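Packing small items into hinged clear boxes

Page 5 of the Okthorpe bench notes. Last revised 24 December 2018.

These notes cover the packing of small rectangular goods (erasers, sample tins, boxed leads) into clear plastic boxes with a folded lid. They apply to hand packing at a single table. Bulk packing is covered on the next page.

What you need

Clear hinged boxes, Zamard pattern 883 or similar
The goods, already sorted by size
White labels
A soft dry cloth
A waste bag

The table

Use a table with a plain, smooth top. Light wood is suitable; a glossy white top is not, as clear plastic is hard to find against it. Wipe along the grain and let the surface dry fully before any box is put down. Grit under a box will scratch the base, and the scratches show through the finished pack.

Keep the middle of the top clear. If the table has a cable hole, work well away from it -- small items roll or slide into it and have to be fetched from the floor.

Setting out

1. Place the box towards the back of the working area with the lid open.
2. Place one item in front of it, near the front edge but not on it.
3. Turn the item so that its printed face is upwards.
4. Leave a hand's width of bare table on both sides.

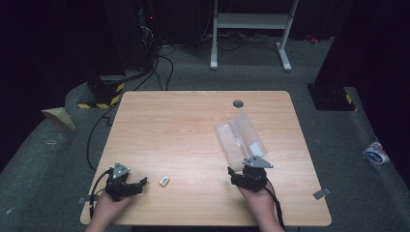
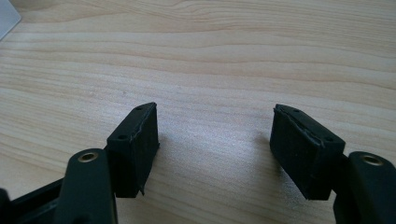
Light wood tabletop with a visible grain, used as the packing surface.

Filling

5. Steady the box from the side. Do not press on the lid, which will spring the hinge out of line.
6. Pick up the item by its two long sides. Gripping it by the ends tends to tip it.
7. Lower it flat into the base. Do not drop it.
8. Check that nothing stands above the rim.

Closing

9. Fold the lid over until both edges meet.
10. Press the corners nearest the hinge first, then the front corners. Each should click.
11. Lift the box by the base and tilt it to 30 degrees. The lid should stay shut.

Labelling

Put the label at the lower right, square to the edges. Labels placed across the seam lift within a few days. The Brudport stock is supplied with labels already fixed; check these for creases before filling.

Faults

Lid will not click: the item is too tall, or the hinge has been folded the wrong way. Open fully and refold once. If it fails again, discard the box.

Cloudy patches: usually finger marks. Wipe with the dry cloth. Do not use spirit.

Split hinge: common in cold rooms. The Murín boxes are of thicker plastic and stand up to it better -- they also need a firmer press at step 10.

Boxes come in cartons of nearly 3,603 and should be stored flat, lids open, away from direct sun.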